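Cahier d'atelier – Pôle maquettes et maîtrise d'œuvre
Agence Harasym, projet du siège de Clultora
Juin, jeudi, ouverture de séance à 9 h 15

Objet : reprise du porte-à-faux nord et préparation de la présentation au maître d'ouvrage.

1. État de la maquette
La maquette au 1/200 a été déposée sur la table 2 après collage du socle. Le volume haut présente un léger dévers côté parvis. L'écart provient de la cale provisoire, laissée en place lors du changement de gabarit. Il est demandé de ne plus intervenir sur cet angle avant le contrôle à l'équerre.

2. Surfaces
Le dernier tableau transmis par Clultora porte la surface utile à 1 745 m², dont 832 m² ouverts au public. La variante B respecte ces valeurs, sous réserve que la galerie de liaison soit comptée comme circulation. La variante A dépasse le programme et ne sera conservée que pour mémoire. Le tableau de l'agence est à mettre en conformité, colonne « locaux techniques » comprise.

3. Façade
Les échantillons de Drusum sont parvenus à l'atelier. La teinte claire convient à l'élévation sur rue ; la teinte foncée absorbe les joints et rend le calepinage illisible à distance. Il est proposé de retenir la première et de solliciter un second tirage, au même format, pour le retour d'angle.

4. Ombres portées
L'étude a été reprise pour la fin d'après-midi. L'ombre du volume haut atteint l'entrée secondaire, ce que la coupe ne laissait pas prévoir. Un décalage du volume vers l'ouest est à tester dans les deux variantes.

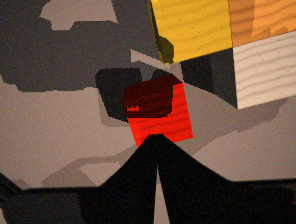 5. Site de Nernurholm
Le relevé du terrain reste incomplet au droit du mur de soutènement. Les cotes d'altimétrie portées au plan de masse sont donc provisoires et doivent être signalées comme telles sur toute pièce diffusée.

6. À faire
Contrôler le dévers du volume haut.
Relancer Drusum pour le second tirage.
Reporter les surfaces corrigées au cartouche.
Archiver la variante A.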